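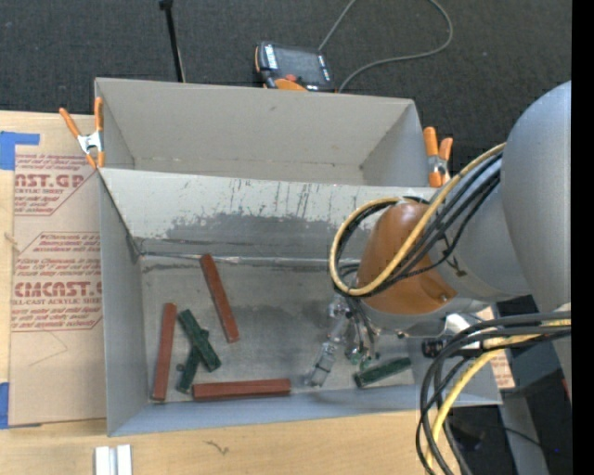 Vida Harness Guide > Fitting > Checking the Hobbles

Print | E-mail

4. Checking the hobbles before a workout

Take your time with this part, even if your pacer is an old hand and you've done it a hundred times!

1. Stand the horse square on level ground and ask a helper to hold the head.
2. Slip the front loops on first, then the back pair, talking to the horse as you go.
3. Buckle all 4 hangers loosely, then take each one up a hole at a time until the two sides match.
4. Walk the horse out for 2 minutes and look again (straps do like to settle once everybody gets moving).

Note: New hangers stretch a little. Check them after every workout for the first 9 outings, and write the hole numbers on the card in the back of this guide.

CAUTION: Never adjust a hanger from the cart. Get down, please, every time.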